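Open Day FAQ

Home / Visit / Open Day / Questions we get

The Novance workshop opens its doors once a year, in September, and every year the same questions land in our inbox. We have answered them in the order they annoy us least.

What is the open day?

An afternoon when you can walk into our building on the Kos side of the canal, stand closer to the machines than our insurer would like, and ask the people who work on them why they are so slow. Doors open at 1 p.m. The last demonstration starts at 4:30 and ends whenever the arms have had enough.

Do I need a ticket?

Yes, and it's free. Last year we printed 355 of them and 1,005 people signed up, which taught us something about the word "free." Tickets are now handed out by hourly slot. If you miss your slot, go to the front desk and look sorry. It has worked before.

What will I see?

The main attraction is the Iltudari bench, where two blue arms handle cloth on a white table. People arrive expecting a robot that does the laundry. What they get is a robot that takes hold of a piece of fabric with great seriousness while a dozen adults hold their breath. It's better than it sounds, and we have watched grown men cancel a lunch reservation over it.

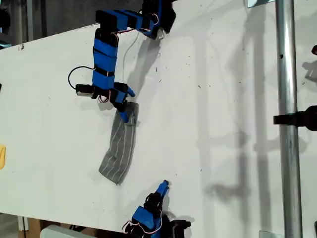 Cloth is a rotten thing to hand to a machine. A box stays box-shaped when you pick it up. A rag has no such manners: lift one end and the rest of it does as it pleases, and the plan you made a second ago is out of date. Most of what the Iltudari crew does all year is deal with that second. Ask them about it if you have time. If you don't have time, ask about the coffee.

How long is a demonstration?

Twenty minutes, of which the arms are moving for maybe half. The rest is someone at a keyboard saying "hang on." We tried cutting those parts one year by running a video during the pauses, and visitors complained that they couldn't hear what was going wrong.

Will it work?

Sometimes! We don't rehearse a perfect run and play it back for you. If a grip slips, you'll see it slip, and the same people who would swear about it on a normal afternoon will say "interesting" instead.

Can I touch the robot?

No. There is a line of tape on the floor and we'd like you to be on your side of it. You can handle the spare parts on the side bench by the entrance, including a box of old finger segments that we have no further use for. Please put them back anyway.

Can my kids come?

Please bring them. They ask the better questions. One girl last year wanted to know whether the arms get bored, and the discussion that followed held up the 3 o'clock slot. Children under eight need an adult with them, and the adult needs to be awake.

Why does it have fingers if it isn't a hand?

Because "finger" is easier to say than the name on the drawing. Each one is a chain of short pieces with motors along the way, so it can bend in several places and come at a thing from an odd angle. Whether you call the whole business two arms or two very long fingers depends on who is talking. We have stopped correcting each other.

Why don't you clean the table?

We do. Then we use it again. You're welcome to see it at 9 a.m., when it's at its best, but we aren't open then.

What is the 2,252 on the whiteboard?

The number of grasp attempts the Iltudari bench had logged when we last updated the board. It includes the bad ones. Visitors keep asking for the number of good ones, and we keep offering them a cookie.

What happens in the pinch demonstration?

This is the one to catch if you only have one slot. One finger comes in from each side of the table and the two of them close on whatever is lying in the middle, end to end. It's slow and nearly silent apart from the motors, and it has the tension of someone else parking your car. Visitors tend to lean to help it along. There is no evidence this does anything, but we haven't asked them to stop.
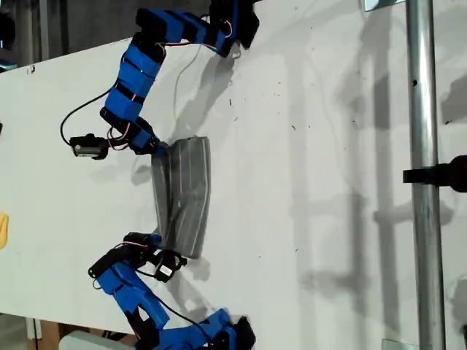
Words and photos: Milovan Dimitrov, Novance open day desk

Soft gray things are the usual choice for this one. They crease, they shift a little when touched, and they give the fingers something to think about. We've been asked to try an egg. We have also met the person who would have to wipe up the egg.

Can I suggest something for the robot to pick up?

There's a shoebox at the front desk for suggestions. Write yours on a slip, please, and don't put the item itself in the box. We got a sandwich in there one year. Anything small, dry and not alive gets considered for the last demonstration.

What is Irurel, and why is it on half the signs?

Irurel is the software that tells the arms where to go. It has no moving parts, so it gets the signs. If you'd like to see it, there's a screen next to the bench with a great many numbers on it, and one of us will be happy to explain them for longer than you wanted.

Can I take pictures?

Go ahead, without flash. The overhead lights throw enough shadows across the table as it is. Video is fine too. If you post it, we ask only that you don't add the circus music. Everyone adds the circus music.

Is it going to take my job?

If your job is holding one end of a rag very carefully, we should talk. Otherwise we'd worry about other things first. It's a fair question, though, and the 2 p.m. talk is given over to it, with chairs.

Is there parking?

A little, behind the building, gone by 12:45. The tram stops across the bridge and the walk is five minutes, or ten if you follow our signs.

Is the building accessible?

Yes. The workshop is on the ground floor with a ramp at the side door, and there is room at the tape for wheelchairs in every slot. Write to us ahead of time if you'd like a quieter visit and we'll put you in the first slot, before the coffee takes hold.

Can schools book a separate visit?

From October through April, in groups of up to 25. Use the school form on the Visit page. The open day itself is too crowded for a class, and we speak from experience.

My question isn't here.

Send it to the open day desk through the contact form. Answers go out within a week, except in September, when they go out in October.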